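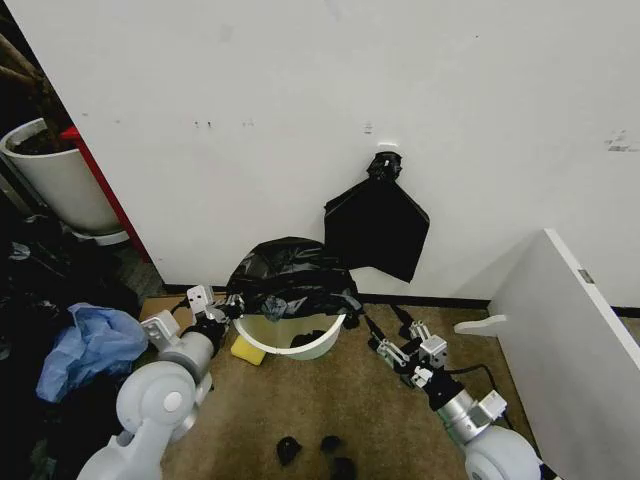 Jaxon Charbonneau asked at our midpoint talk whether a bag on a wall hook would really get more trash off the carpet than the same bag in a bin, and we loved that question so much it became the whole second half of the project!

We ran the trial in the Bridby study room for 8 days and logged 216 pieces of trash. The setup was simple – one black bag on an adhesive hook, and a round white bucket bin at the foot of the wall with its own bag bunched over the rim. Small scraps on the floor were the fun part (and the hardest), and we tallied them separately.

The bin won for scraps, the hook for paper and wrappers. Scuff marks on the wall were not scored, though Bouchard's group wants to try that next. Full tallies are in Appendix B, with the bag sizes.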